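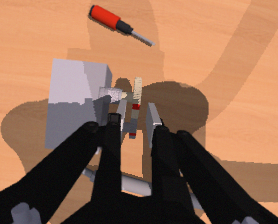

Robot cell on gearbox line, what happens to bench people?

benchrat73
Posted 6:40 am
Miltville plant, small gearboxes. Mgmt says the Gastley line goes to an arm after July. 200 units a shift, same as we do by hand now. Sim is already built. Anybody been thru this? What did your people end up doing

stepshaft
Been there. Went from assembling to feeding the cell and clearing faults. Same pay, way more walking. Wrists feel better, I'll give it that. Miss the talking tho

Bonis_nights
"Same pay" for you maybe. We had piece rate over 60 an hour and that bonus went away day one. Get it in writing before the cell shows up.

benchrat73
No piece rate here so ok on that. This is the other view they sent around

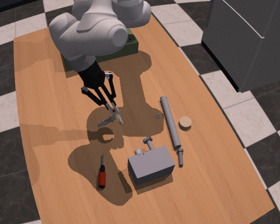

stepshaft
Part presentation is gonna be your whole job, trust me. Who sets the parts out, how, and who gets blamed when its off. In that layout the long rod and the little pin are just lying out on the wood, ring right by the rod. Fine in a sim. On our floor that meant fixtures, and the bench people were the ones who knew how to make them. Ask to be in on it now.

Bonis_nights
Or don't hand them your tricks for free. Training time should be paid at lead rate.

stepshaft
Disagree. Guys who kept quiet at our place got a worse cell and still had to run it

benchrat73
Kinda both right? Screwdriver's still on the table in both views so I asked if hand rework stays. Sjögren (our line lead) says yes, two stations. Not in writing yet

Bonis_nights
Then its not a yes. Ask again at shift change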